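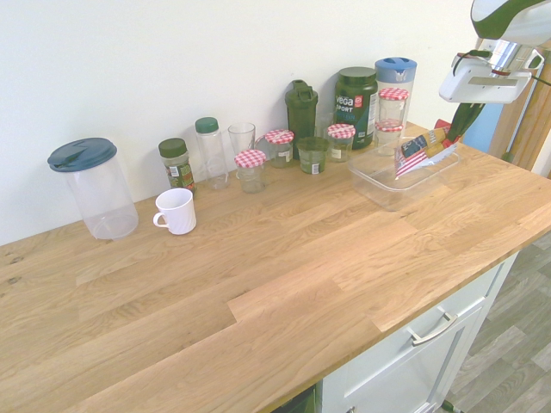 Pitcher, mug and spice jar on the counter.

kidlow-scores

Hole by hole scores from the Kidlow evening golf league, typed up from paper cards. Plus the match results where we had them. Updated 5 April 2020.

What it is

Amateur scores, stroke play and match play, from two courses: Saltberg and Flosetwood. Both are nine holes. One row per player per hole. 100 rounds in all, every one with a signed card behind it. If the card wasn't signed it's not in here, even if everybody remembers the round.

Not tour data. No shot tracking, no club choice, no yardage to the pin. People ask. Sorry.

Files

rounds.csv: one row per round. Player id, course, tee, handicap on the day, format, marker id.
holes.csv: the main one. Round id, hole, par, stroke index, strokes, putts, penalty.
matches.csv: match play only. Both player ids, result as written on the card ("3&2" style is kept as text, don't let your spreadsheet turn it into something else).
courses.csv: par and stroke index per hole per tee.
notes.txt: stuff that didn't fit a column. Read it before you email me.

Columns that trip people up

strokes: gross, always. Net isn't stored, work it out from handicap and stroke index. There's a script, net.py, does the normal thing.

putts: blank means not written down. Zero means holed from off the green. These are diffrent, please don't fill blanks with zero.

penalty: number of penalty strokes, already inside strokes. Do not add them again. Younes did this and everyone at Saltberg looked terrible.

picked_up: Y when the player picked up in match play or conceded. Strokes is blank then. Stableford cards have the same flag but no concessions obviously.

tee: W or Y. Saltberg moved the yellow tee on the fourth in June, so courses.csv has an "a" and a "b" version of that hole. Join on tee_version as well as hole or you get double rows.

handicap: as written on the card. Not checked against anything. Some players round it, some don't.

Where it came from

Cards collected by Dalia Ghoneim at Saltberg and Karim Morsy at Flosetwood. Typed by Hugo Besnard, second pass by Essam Mansour. Where the two passes disagreed we went back to the card. Where the card was unreadable the hole is blank and notes.txt says so. Totals on the card were ignored, we add up the holes ourselves. Players can't add. Neither can markers.

Names are out. Player ids are random and the key is not in the repo, don't ask for it. Small league though, so if you know the people you could probably guess who some of them are. Don't publish anything picking out one player.

Known problems

Wind and rain are only recorded when somebody scribbled it in the margin. Basically useless as a column so it stays in notes.txt.

Flosetwood cards have very few putts. The card they used has no box for it.

Temporary greens aren't flagged properly. The ones I know about are in notes.txt, there will be more.

Foursomes rounds have one score per pair. player_id is the pair id, starts with P. Filter them out if you're doing anything per person.

Good players turn in more cards than bad ones. So averages come out low. Don't use this to say what a typical club golfer shoots.

Match play strokes are softer than stroke play strokes. Gimmes. Keep the formats apart unless you've got a reason.

Loading

Plain CSV, commas, UTF-8, header row. Dates are not included on purpose, only a round order within each player (seq). That's enough for form over time and doesnt give away who played when.

Run check.py after you edit anything. It looks for strokes below putts, missing holes, and match results that can't happen. Prints nothing if all is well.

Reuse

Fine for teaching, hobby stuff, papers. Say where you got it, "Kidlow scores" will do. Not for betting and not for handicap disputes. Especially not for handicap disputes.

To do

Hole lengths for Flosetwood, Karim has them on a sheet somewhere
Nakajima Cup rounds, cards are in but not typed
Split notes.txt by course
Flag for temporary greens

Fixes: open an issue with the round id and what you think is wrong. Hugo has the cards and will look it up.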